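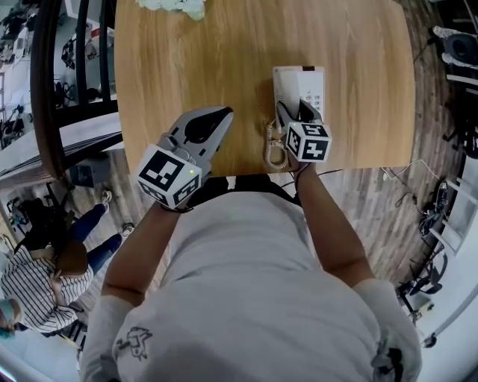 Desk phone task, right gripper on the handset, left one free.

Budget for a second pair of hand-held grippers, or spend it on spares?

Posted 18th February by benchlead_urkport

We run a small data collection setup in Urkport. One operator at a table with a pair of hand-held grippers, marker cubes on both, doing ordinary jobs: picking up a phone handset, folding a cloth, that kind of thing. The recordings go to a partner team that trains an arm on them.

I have $1,781 left to spend before the budget closes. A second pair of the same grippers is quoted at $1,422 from Alhassan. That would let two people record at once. The other choice is to keep one pair and buy spare fingers, pads, cables, a proper second table and more objects. We have used the same objects since September and the partner team would like more variety.

Has anyone done the second pair first? Did it pay off?

wenport_lab

We did the second pair first and I would not do it in that order again. The grippers themselves were fine. What we had not priced was everything that goes with them. Each station needs its own table, its own power and somewhere to put the cables, plus storage for the extra recordings. Take $1,422 from $1,781 and you have $359 for all of that. It might stretch if you already own the furniture.

Look at how many hours your current pair sits unused. If one operator records in the morning and the pair is on the shelf all afternoon, you don't need a second pair, you need a second shift. We worked this out after the order had gone in.

For spares, my list would be:

finger pads, 10
cables, 5
one full set of fingers
printed markers, as many as you like, they cost next to nothing

Pads are what we go through. A pad that has started to peel will spoil a grasp on anything smooth, and you may not notice until somebody reviews the recordings.

tallbench

get the second pair. prices only go up

jesthorpe_ops

Depends on lead time. Ask Alhassan how long a replacement takes if one gripper fails. If it's a few days, go with spares. If it's several weeks, the second pair is your backup as well as your second station, and that changes the math. Ours in Jesthorpe was out long enough that we missed a delivery.

Objects are cheap, so don't let them decide it. Old office phones, kitchen stuff and towels can all come from a thrift store. Corded phones are good value for this work because the cord pulls back a bit when you lift the handset.

Also ask if they will sell a single gripper. Some sellers will if you ask by email, even when the site only lists pairs.

Comments

benchlead_urkport: Thanks. I checked the log and our pair is idle more than half the week. Asking about a single gripper now.

cablebin: Seconding the spare cables. Get the ones with the angled plug if they fit, they snag less on the forearm.

wenport_lab: Make sure a single comes with its own marker cube. Ours was listed separately.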